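September, after supper

Warrick Gilchrist has lent me another of his magazines. That makes the fourth, and I still have the one with the vacuum cleaners in it. He left it on my mat with a sticky note that said READ PAGE 60, so I did, and then I read it again with a pencil, and now I'm cross and can't settle to anything else.

The claim is that a machine will clear up after us "within a couple of seasons." They said the same in the vacuum one. I have a vacuum like that. It goes under the sofa and stays there until I get down on my knees with the broom handle. Warrick says this is different because it has fingers.

I'll give it the fingers. They're pink and ribbed and look like something for decorating a cake. I cut the pages out (he said I could, he'd finished with them) and have pasted them in as I go.
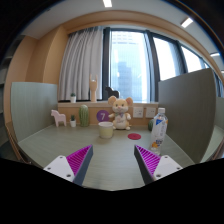

Momus Quarterly, No. 20, p. 60

So there is the great test. One desk by a window, with a cup, a bottle and a stuffed mouse with a bow on. I raised two children and did over twenty years of mornings in the school kitchen, and if I'd walked in on that desk I would have thought somebody had already tidied it. The plants are in their pots. The horse is standing up. Where is the plate with egg on it? Where is the sock?

What got me is that the article calls it "a realistic setting." I looked up from the page at my own table, which had on it the electric bill, half an onion, Warrick's last magazine, my reading glasses, my other reading glasses, and a saucer I'd been using for buttons. I'd like to see somebody put that lot in front of Luvier, or whatever the thing is called. Zoria is the company and Luvier is the machine, I think. They go back and forth so much I lost hold of it.

Rang Sun-ja after that, partly to complain. She did packing at Mosquera until her wrist went, so she knows more than I do about shop floors. They had a machine there for setting bottles into trays, and she said it was a marvel as long as it was the same bottle. Then they changed the cap, and for two days the whole line stood about while a man in a nice shirt crouched under it. She liked him. He brought pastries. I told her there was a bottle in this one too and she said "Is it full?" I had no idea. The article doesn't say. She said that's the first thing she would ask, full or half, because half is the one that sloshes and goes over on you. 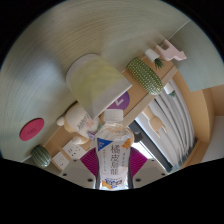
Bottle between the grippers. The label is in Chinese.

I will say it has got the bottle standing straight. I looked at that one for a good while with the lamp pulled over. It holds it about the way I'd hold a jar if I had oven mitts on. What I want to know is what comes next, and a photograph won't tell you. Can it get the cap off? Can it tell that the cap isn't screwed down properly, which my hand knows before I do? Does it go and find the recycling, and rinse the thing, and remember that ours only takes them with the caps on? I wash a bottle out with one hand while I'm on the phone. I was very nearly doing it while I talked to Sun-ja.

9:15. Made tea and read the second half, which is meant to be the practical part. Warrick had underlined some of it. He underlines in green and presses hard, so it comes through on the other side and you get a line through the middle of an advertisement.

The writer says to think of the chores as "100 small decisions." Well, yes. I could have told him that for nothing. You pick up a cup and you look in it. Is somebody coming back for it? Is it the one with the chip that doesn't go in with the others? My mother could clear a table with people still sitting at it and they hardly knew she'd been.
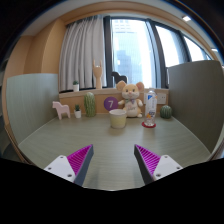

By our workshop correspondent

I copied his line out under the picture because that's all the name he gives himself, and I think if I had written "the age of housework is drawing to a close" I would keep my name off it too. I'd bet he has never wiped down a stove.

That cup does look easy, I admit. It's sitting right out there with its mouth open and nothing touching it. The bottle has even been given a red coaster. If I were going to ask a machine to pick up a cup, that's where I'd put it. And then I'd put it at the back behind the mouse, with a spoon in it, and go and sit down and see what happened.

Warrick's argument, when I caught him by the mailboxes this afternoon, is that you have to start somewhere, and that a baby drops things. I said a baby gets better for the price of some mashed carrot. He laughed but he had his serious face on again directly. His knees are bad and he has those stairs. I think he'd like very much for it to be true, and I was sorry then that I had been so sharp. If somebody made a thing that would carry his laundry down and back up I would keep my mouth shut about the cake-decorating fingers. I did tell him that. He said it would have to do fitted sheets. I can't do fitted sheets. 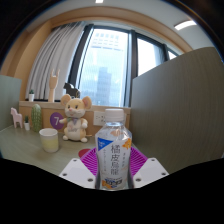 Bottle again, with the mouse looking on.

Pasted it in crooked. The paste is going lumpy, must get more.

I keep coming back to the mouse. It has its arms out the way a child does when it wants picking up, and I suppose that's what I'd try it on next, if I had any say. Soft things are hard to put away. They flop, and you have to decide which way they're going to sit. Sun-ja says that at Mosquera it was the bags that beat the machine every time, never the boxes.

So my answer for Warrick, which I'll put on a sticky note of my own, is: holding a bottle, yes. My kitchen, no. He can have the magazine back with a hole in it.

Still to do tomorrow: paste, onions, ring about the gutter. The supper things are in the sink and I'm going to do them now before the pan sets.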